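Yellow (colour)
Last updated 4/27/22
Reading time: 3 min
16 shares · 3 comments

Yellow is the colour seen between green and orange in the spectrum of visible light. It is a primary colour in painting and in most kinds of printing, where it is used with cyan, magenta and black. On a screen there is no yellow light source, and the colour is made by lighting the red and green parts of each dot together.

Of the strong colours, yellow is the lightest. A full yellow is close to white in brightness, while a full blue is much nearer to black. For this reason yellow lettering on white is hard to read and yellow lettering on black is easy to read. Adding black to yellow tends to turn it olive or greenish, and painters who want a darker yellow often add a brown or a little of its opposite, violet.
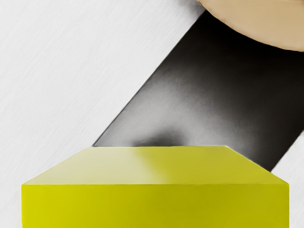 Names and words

The English word comes from Old English geolu and is related to the Dutch geel and the German gelb. All three belong to a family of words that also includes gold. Many shades are named after food, plants or minerals, such as lemon, mustard, straw, saffron and amber. The limits between them are not fixed, and paint makers use the same name for quite different mixtures.

Older trade names can be harder to trace. Cundthorpe yellow was a dull, slightly brown house paint sold in and near the town of Cundthorpe. A stock list kept by the Sarkcombe paint works gives it the number 287, next to a paler shade called Bonach straw. Dirk Boersma, who wrote a short history of the works, thought the two were made from the same earth, with chalk added to the second. Floor De Graaf disagreed and argued that the paler shade was a plant dye fixed on chalk. No sample of Bonach straw has been tested.

Pigments and dyes

Yellow ochre is one of the oldest pigments in use. It is a clay coloured by iron oxide and is found in many parts of the world. When heated it loses water and turns red, and much of the red ochre sold in later times was made in this way. Ochre is cheap, safe to handle and does not fade.

Orpiment, a sulphide of arsenic, gives a much brighter yellow but is poisonous. It was used in Egypt and later in Europe and Asia, mainly for books and painted panels. Lead-tin yellow was common in European painting until the eighteenth century and then dropped out of use. Chrome yellow came in during the early nineteenth century. It was strong and covered well, though it could darken with age, and it contained lead. Cadmium yellow followed and is still sold to artists. Most household paints now use organic yellows made without heavy metals.

Yellow dyes for cloth were easy to come by. Weld, dyer's broom, onion skins and turmeric all give a yellow of some kind. Weld was the most valued in northern Europe because it held up fairly well in daylight. Turmeric gives a bright colour on cotton without much treatment but fades quickly. Green cloth was often made by dyeing it first with weld and then with woad – or the other way round – and where the yellow has faded the cloth now looks blue.

In everyday use

Yellow is easy to notice at the edge of sight, and it is widely used for warning signs, road markings and site clothing. In many countries a yellow card in football means a caution. In several Asian countries the colour has been linked with royalty or with religion.

Flat yellow surfaces are affected by what is near them. A yellow sheet or block on a white ground usually looks deeper than the same piece on a dark ground, and its shaded sides may seem brown or green.
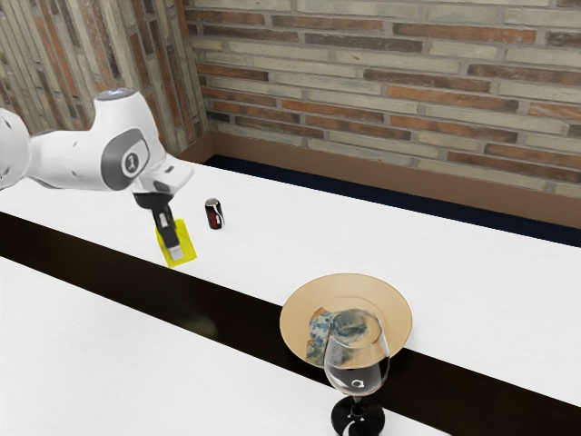

A flat yellow rectangle on a white table.

Fading and care

How long a yellow lasts depends on what it is made from. Ochres hardly change. Many plant dyes lose colour within a few years if kept in strong light, and some cheap printing inks fade faster, so that old posters lose their yellow and take on a blue or pink cast.

The Etim collection of dyed wool holds 200 samples, kept in closed drawers and brought out each January for checking. The weld samples are stored apart from those dyed with turmeric.

See also: Amber; Ochre; Primary colour; Weld (plant)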